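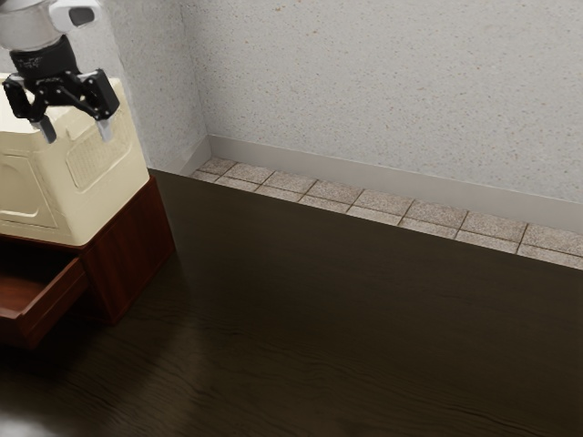
GUMERO, November

At seven in the morning the line in front of Jirora already reaches the bakery. People carry glass jars, cookie tins, flour sacks that were washed so often the print has gone, and one man has a soup pot with a lid tied on by a string. The shop sells dry food by weight and it does not give bags. It stopped giving them six years ago, and in the first winter it lost so many customers that the owner, Facundo Ulloa, took a second job driving a school bus.

"I was teaching myself patience," he told me. "My wife was also teaching herself patience, with me."

I came to this town, which has 1,448 inhabitants, because I wanted to understand how a habit changes. In the city where I live we have three refill stores, all of them pretty, and I do not know any person who does the weekly shopping there. In Gumero they have only one, with a bad floor and a bell that does not ring, and it sells most of the rice and beans that the town eats.

The building used to be a feed store. Ulloa kept the long counter and the big scale, which weighs in steps of 10 grams and was made for seed. He bought a smaller one for spices. The bins stand along the back wall and the customer does not touch them. You say what you want, you hand over your container, and Ulloa or his cousin Macarena Farías fills it with a metal scoop. Before that they weigh it empty and write the number on the bottom with a grease pencil. Many containers in town carry three or four such numbers, one on top of the other, as the pencil wears off and has to be written again.

This is slow. Everybody I asked said that it is slow, and nobody said it with anger. Farías believes that the waiting is half of the business, although she did not believe it at first. She came from a supermarket chain where they measured how many items she passed in a minute.

"The first week I filled so fast that I spilled lentils in my shoes," she said. "An old lady told me, girl, where are you going?"

The prices help too. A kilo of chickpeas at Jirora costs less than the packed kind at the gas station, the only other place with groceries before the highway. Most of the grain arrives from Carhuamaca, a family mill two valleys to the south, in paper sacks which the mill takes back. The oats come from farther, and Ulloa is not happy about it. He tried local oats for one season and they were full of husk. Some customers still mention the husk to him.

Golnar Jafarzadeh moved here from the coast with her father, Houshang Soltani, when he retired from repairing sewing machines. She cooks for the clinic and buys more than any other household. For her the containers were a problem. The clinic is obliged to keep the label and the date of everything it serves, and a jar has no label. For some months she had to buy the packed food and carry it up the hill, passing the shop every day with her eyes on the ground. Finally she and Ulloa agreed on a small card, written by hand, which travels with each container and stays in a folder for one year. The inspector read the folder for a long time and then asked where he could buy the red lentils.

Her father has a different relation with the place. He buys 200 grams of green cardamom, goes home, and returns in the afternoon for walnuts, which he could have bought in the morning.

"He likes to be asked how he is," said his daughter.

Not everything works. Moths got into the flour two summers ago and the whole stock had to be thrown away, and after that every bin received a tighter lid. Soap is sold from a drum in the corner and the pump drips. Families with small babies told me they cannot always wash and dry a jar before the next trip, and one mother admitted that she keeps a secret shelf of supermarket pasta. Eun-ji Noh, who teaches at the primary school, thinks the shop should lend clean jars for a deposit. She has proposed it twice. Ulloa answers that he has no space for 100 empty jars, and Noh answers that he has space for a broken refrigerator.

They were still discussing the refrigerator when I visited the mill. The miller's son showed me a paper sack that had made the trip so many times that its corners were patched with cloth tape. The next delivery goes up before the snow closes the Sirach road, with extra flour, and Ulloa has asked again about the oats.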